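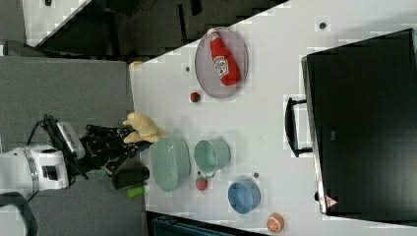
Ketchup no tabuleiro, mesa branca.

Início | Festas | Reservas | Perguntas

Perguntas frequentes – Espaço Zalero

Posso levar comida de casa?
Pode. Temos 2 frigoríficos e um deles até fecha bem.

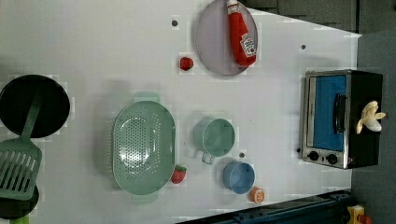

O lanche fica por conta dos pais. A criança que jura detestar fruta muda de ideias perante um morango de brincar, mas não conte com isso para o bolo. Velas, sim; foguetes, não.

Quantas crianças cabem?
Quase 56, segundo a planta. Segundo os nossos ouvidos, bastante menos.

A partir de que idade?
Dos 5 anos. Os mais novos entram com um adulto acordado.

E se eu cancelar?
Devolvemos o sinal até março. Depois fica connosco, com carinho.
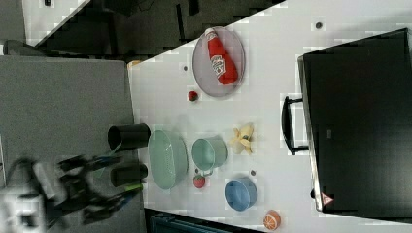 O ketchup no tabuleiro e o morango logo abaixo.

Contacto | © Zalero | Voltar ao topo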